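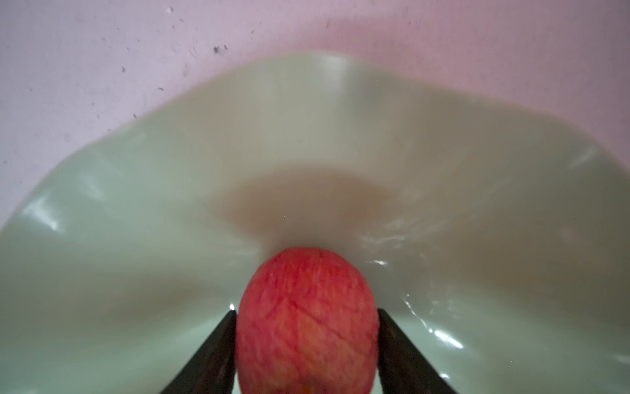 Figure 1. A red apple and a pale green bowl.

1. Introduction
Our report is about food waste in the school canteen of Dokotstead. In February we weighed the leftovers during 20 lunches. The total was 2483 portions served, and fruit was thrown away most often. We asked the pupils why, and many answered that the break is too short for eating a whole apple.

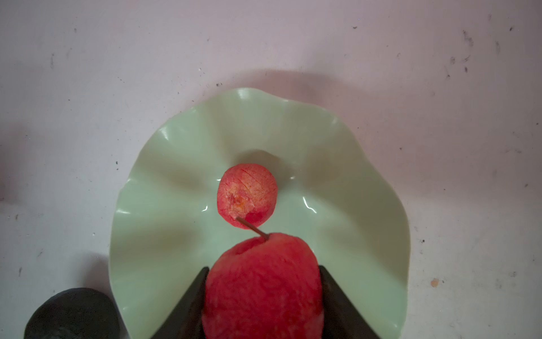
2. Method
We used four bins and one kitchen scale from Pliltero. Each bin was emptied at 2 p.m. and the weight was written in grams.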